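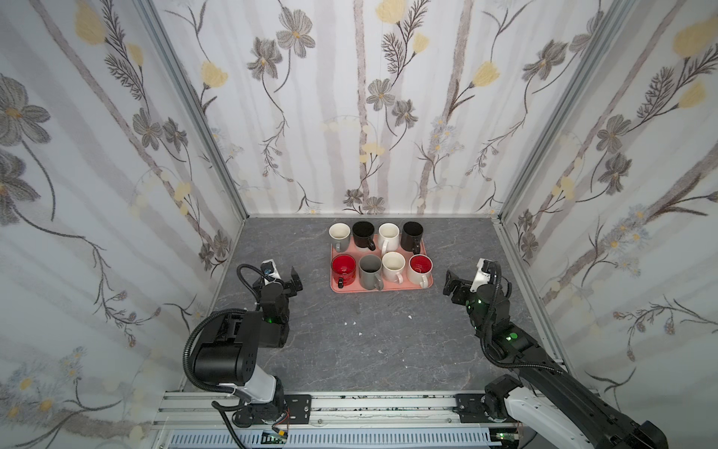 How many mugs should go on one tray?

Eight is a good working number for a medium rectangular tray, set out as two rows of four. A bigger tray will take more, but most people find it heavy to lift once the mugs are full, and a crowded tray is harder to set down without a knock.

That was the question that came up most after the last newsletter, when we mentioned that the Notley tea room had gone over to serving and storing its mugs on trays. Meenakshi Kushwaha runs the tea room and has been through the whole mug collection this fall. We asked her to go over what she did, and Harsh Chauhan from the Watness kitchen added a few notes of his own. Their kitchen is smaller and their mugs get dropped more.

The tea room started with almost 300 mugs. They came from three places: the old white catering stock, a box from the Mishra building when its break room closed, and mugs that people had brought in over the years and left. The catering mugs all matched. Nothing else did. Some had thick handles and some thin, a few were wide enough for soup, and the heights varied enough that they would not stack on the same shelf.

Meenakshi's first step was to stop stacking. Stacked mugs chip at the rim and at the foot, and a mixed stack leans. She cleared two shelves, took out the middle divider, and gave each mug its own footprint. That cut the number she could keep to 120. The rest were sorted into a box for the October sale and a box for the recycling center.

What she kept:

Mugs with a handle that takes at least two fingers.

Mugs that stand flat. She checked each one on the counter by pressing on the rim at four points. If it rocked, it went in the sale box with a note on it.

Mugs with no chips on the rim. A chip on the foot was allowed if it had been sanded smooth.

Color was not a reason to keep or drop anything. She did end up using it, though. Plain mugs in white, cream, gray and black are the everyday set, and any red or pink ones are mixed in so that people can remember which one is theirs. Harsh does the same at Watness and says it has cut down on the half-finished teas left on the windowsill.

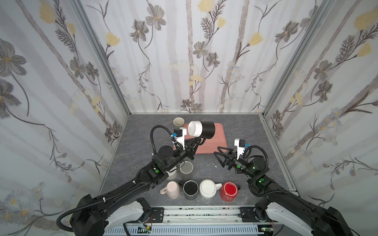 Black mug with a white interior, over the pink tray.

Loading a tray

The order of loading matters more than we expected. Start at the back. If you fill the front row first you have to reach over it, and a sleeve or a wrist will catch a handle sooner or later. Put the tallest mugs in the back row and the shorter ones in front, so that every rim can be seen from where you stand.

Handles are a matter of opinion. Meenakshi points them all to the right, which is easy for most people and annoying for the left-handed. Harsh turns the front row so the handles face out toward the person taking one. The drawback is that a handle hanging over the edge can catch on a door frame when the tray is carried. If you carry your trays any distance, turn the handles in. If the tray stays on a counter, turn them out.

Leave a finger's width between mugs. If they touch, they rattle, and a rattling tray makes the person carrying it slow down and look at the mugs when they should be looking at the floor.

Unloading goes the other way, front row first. Set the mugs down beside the tray, not on the far side of it. Take one mug at a time. Harsh used to take two in each hand and has given it up.

Do not lay a mug on its side, even for a moment. A round mug will roll on a smooth counter, and the handle stops it only part of the way around. If you need to look at the base, turn the mug upside down and stand it on its rim.

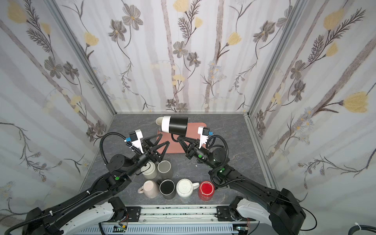

Upside down or right side up

We had several letters on this. The short version is that both are fine and it depends on the shelf.

Right side up is better for the rim. The rim is the thinnest part of most mugs, and it is the part you drink from, so it makes sense to keep it off the shelf. It is also easier to see at a glance whether a mug is clean. The trouble is dust. On an open shelf, a mug that goes unused for a couple of weeks needs a rinse before it is used again.

Upside down keeps the dust out but traps moisture. If the mugs are put away damp, they will smell stale. Meenakshi lets hers stand on the rack for 90 minutes after washing before they go anywhere, and she wipes the foot of each one with a dry cloth. Many mugs have a shallow ring on the base that holds water after the rest has drained, and that water ends up on the shelf.

At Watness the everyday mugs stand upright on the tray and the spares are kept upside down in a closed cupboard with a thin cotton towel under them. The towel is changed once a month. Brokomum, the kitchen supply shop on the corner, sells ribbed shelf liner that does the same job and does not need washing as often. Harsh bought a roll and is trying it on one shelf before doing the others.

Looking after the inside

Tea stains are the usual complaint. A dark mug hides them and a pale one shows everything, which is why people tend to think the dark mugs are cleaner. They are washed in the same water. Meenakshi looks into each mug from straight above, under the ceiling light, because a stain on the lower wall does not show from the side.

For ordinary stains, put a spoonful of baking soda in the mug with enough warm water to make a paste, rub it around with a soft cloth, and leave it for 40 minutes. Rinse twice. For older stains do it again the next day. Do not use steel wool. It leaves fine gray lines in the glaze, and the tea settles into them, so
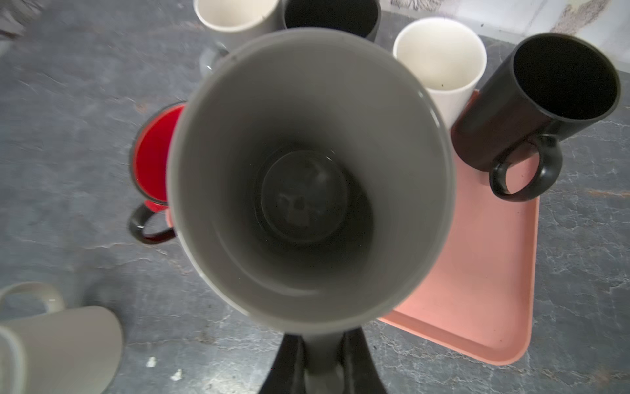
the mug stains faster afterward than it did before. A nylon brush is safe on any glaze. If you have a mug with a matte finish, go easy even with the brush, and test it low down near the handle first.

Small dark specks that do not come off after two rounds of baking soda are often in the glaze itself. Run a fingernail over one. If it feels smooth, leave it alone. If it catches, retire the mug from drinking and keep pens in it.

The tray needs washing too, and it is easy to forget. Plastic trays pick up scuffs from the unglazed foot ring on the bottom of a mug. Lift the mugs instead of sliding them and the tray will last longer. Wipe under the raised edge, where sugar collects. Meenakshi does the trays at the end of the afternoon, after the last of the mugs, and stands them on their long side to dry.

The sale box will be out by the Notley front desk through the end of October. Mugs are priced by the sticker on the base, and the ones that rock are marked. If you left a mug at the tea room and would like it back, look in the box before then or speak to Meenakshi. Harsh is still looking for two more trays for Watness, medium size, any color, with a raised edge.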